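読了時間 5分

箱ひとつで片づける デリア・スルブさんに聞く

デリア・スルブさんは、クラットソープの町で小さな片づけ教室「ワークホルム」を開いている。生徒は一回に5人まで。私が訪ねた日は、午前の教室が終わったところで、お茶をいただきながら話を聞いた。

最初に、なぜ収納用品を買わないのかと質問した。スルブさんは少し笑って、こう答えた。

「私も昔は買いました。プリンドブリッジに住んでいたとき、同じ形のかごを20個そろえました。きれいでしたが、何がどこにあるか、自分でも分からなくなりました」

そのかごは、引っ越しのときに友人のスヴェルレ・ブレッケさんに全部ゆずったそうだ。今は家にある空き箱を使う。

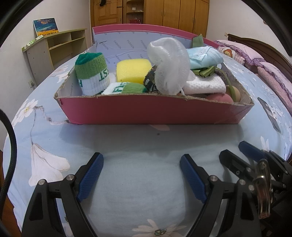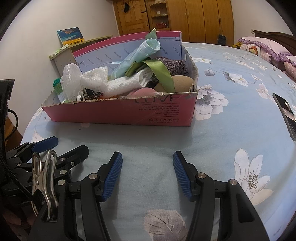

スルブさんの方法では、小さい物をまず一つの箱に集める。種類で分けるのはその後である。「最初から分けようとすると、手が止まります。靴下は靴下、タオルはタオル、と考えているうちに疲れてしまいます」。だから「FASHION」の文字がくり返し印刷されたピンクの箱に、靴下も、たたんだ水色のマスクも、白い網の品も、緑のリボンのようなひもも、いっしょに入っていてよい。ふちが破れた箱でも、彼女は気にしない。「箱がきれいだと、中身を出したくなくなりますから」

集める時間は25分と決めている。場所はベッドの上がよいと言う。寝る前には必ず片づけなければならないからである。

では、その後はどうするのか。

「一つずつ手に取って、使う部屋の名前を声に出します。洗面所、玄関、台所。名前がすぐに出ない物は箱に残します。残った物は10月まで待って、もう一度見ます」

捨てることについては、あまり話したくない様子だった。生徒の中には、捨てるのが怖くて教室に来なくなった人もいたという。「私は捨てなさいと言いません。靴下が片方だけでも、本人が持っていたいなら、それでいいです」

靴下の巻き方にもこだわりがあるかと聞くと、「ありません。引き出しに入れば十分です」と、返事はとても短かった。

帰るとき、玄関の棚に古いクッキーの箱があった。中は鍵と切手だった。切手は母親から送られてくる手紙に貼ってあったもので、これだけはまだ分けられないそうだ。

関連記事
・クリストドゥル家の台所、引き出しの見直し
・靴の空き箱を長く使うために
・洗面所の小物はどこに置くか

当サイトではクッキーを使用しています。閲覧を続けると、使用に同意したことになります。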